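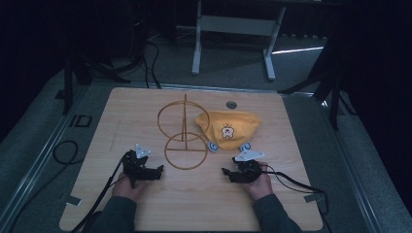
Wire figure and yellow bag on the table

Subject: Re: Hay nets or slow feeders for the easy keepers?
Date: July 24, 2025

> We have two ponies at Bumstead who finish their hay by ten at night
> and then stand around until morning feed. Has anyone on the list
> moved to small-hole nets? I worry about teeth and about shoes
> getting caught. Both ponies are on the fat side and I don't want
> to just give them more.

We switched four horses to small-hole nets last summer, so I can tell you how it went here. My mare Toma is the one I was worried about. She weighs 380 kilos and gains on almost nothing.

I hang the nets inside a deep wooden box, and nothing gets low enough for a foot to reach. Before that I had them on the fence and one shod gelding did put a hoof through. No injury, but I cut the net off him and would not do it that way again.

Start with a bigger hole for the first week and leave some loose hay beside it. Toma got cross and pulled hard at the small holes when I changed her over too fast. The holes we use now are 40 mm. The vet looked at her front teeth in the spring and saw no unusual wear.

Weigh the hay before you fill the net. I was feeding more than I thought for years.

The nets came from the feed store in Grirnier. I can look up the brand if you want it.

Ekent Farm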